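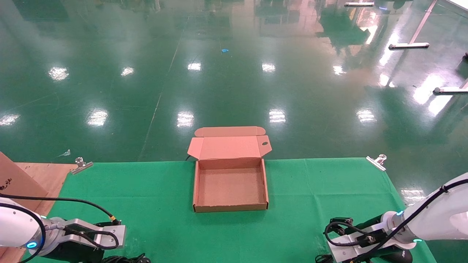 Packing cell gallery: what would we be paying for?

Coltbridge wants a two-arm packing cell in next year's equipment plan. Ainhoa Figueroa asked for pictures to sit beside the Kullham and Nillura quotes, which are long on promises and short on boxes. The job is a dull one: cable into mailer box, lid shut, next. Kullham's sheet says 768 packs a shift. I would like to know who opens the boxes, and whether that person is in the price.

The quote covers arms and grippers. It leaves out table clamps, spare fingers and 3 days of set-up – all extra, all in the small print. Nillura includes the set-up but wants a yearly service fee from October.

Cables are the part I doubt most. A box keeps its shape and a coil of USB lead doesn't, so any trial should use our own stock, untied, 20 in a row with no help from the sales team.

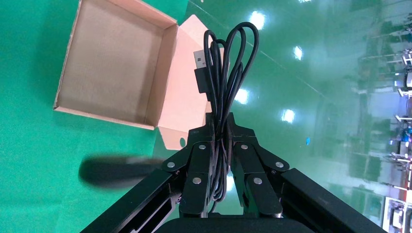
Coiled USB cable in the gripper, plug end up, open box behind.

Chisholm's quote is still to come. No order before then – 20 January 2022.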